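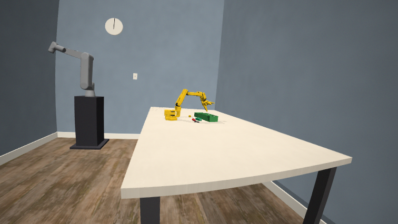
How long does it take to get a sourdough starter going from scratch? Mine took 17 days, and the packet of instructions said a week, so plan for longer if your kitchen's cold.

June 7, 2025

Quick one today, got a loaf proving and maybe half an hour before I have to fold it. Sorry it's been quiet. Work, then a cold, then more work. But a few of you asked how the bread was going after that whinge I had about the first attempt, so.

First attempt died. Well. Went pink on one side and smelled like nail polish remover, so into the bin with it, jar and all. Was not going to scrub that out. I know, wasteful.

Second go I used rye flour for the first few days instead of plain white. Margaux Lacroix at the Nelach market told me to, she's had the same starter since before her kids were born and sells the big seedy loaves near the gate. She also said to stop looking at it. I did not stop looking at it.

Anyway it bubbled like mad on day three, I got very excited, told everyone, and then nothing. Flat as paint. Apparently that's normal, the early bubbles are the wrong sort of bugs and they die off when it gets more sour. Wish I'd known before I told my mum it was alive.

Just kept feeding it. Morning, spoon out most of it, equal weights flour and water, stir, lid on loose. Some days I forgot till lunch. One day I forgot altogether. Moved it from the windowsill to the top of the fridge when the weather turned and I reckon that did more than anything else, this house is an icebox from now until spring. Day 14 there was a bit of a dome. Day 17 it doubled and I made pancakes with the leftover just to celebrate. Good pancakes too, a bit tangy, golden syrup on them.

First real loaf was a brick. Ate it anyway, toasted, loads of butter. Second loaf better, big hole through the middle you could put your thumb in. Third loaf I'd have given to a visitor. Took half of it next door and got lemons back.

Flour. I've been using the Theodorakopoulos bakers flour, the big paper bag from the deli up in Nitton, and it does seem to soak up more water than the supermarket one. Dearer though. For feeding the jar I just use whatever's cheap, it doesn't seem to care. Rye is worth keeping a little bag of for when it gets sulky.

Water, straight from the tap. I tried leaving a jug out overnight like the books say and couldn't tell the differnce.

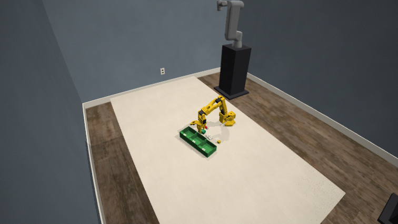

What I do now, more or less

Night before: take the jar out, feed it, leave it on top of the fridge. If it's got a bit of bounce by morning, go ahead. If it hasn't, feed again and have toast for dinner instead of fresh bread, no harm done.

Morning: 500 g flour, 350 g water, a good big spoon of starter (100 g if you're weighing). Mix with your hand, it's horrible, leave it half an hour. Then 10 g salt and squish that through. I forgot the salt once. You only do it once. Tastes like a cardboard box.

Then fold it over on itself 3 times across the morning, whenever I walk past really. Wet hands or it'll stick to everything you own. After that leave it alone till it's puffed up and wobbly. In summer that was lunchtime, right now it's more like when it gets dark.

Shape it, and I am still bad at this. Mine come out more like a slipper. Into a bowl with a floured tea towel (rice flour if you've got it, doesn't stick the same way), cover, fridge overnight. Bake it straight from cold the next day in a cast iron pot, lid on, oven as hot as it goes. Half an hour, lid off, then till it's the colour you like. I like mine darker than my husband does. We've agreed to disagree and he picks the crust off.

Let it cool before you cut it. I never do.

Things I still haven't sorted: the bottoms burn. Tried a tray on the shelf underneath, helped a little. Someone at work said put semolina under it, so that's next. And the scoring, I've been using a steak knife, which drags. Should buy a proper blade.

Also haven't tried fruit loaf yet, want to have that down by November so I can do a few for Chrismas presents. If anyone has one that doesn't sink all the sultanas to the bottom, comments are open.

Right, the timer's going. Off to fold.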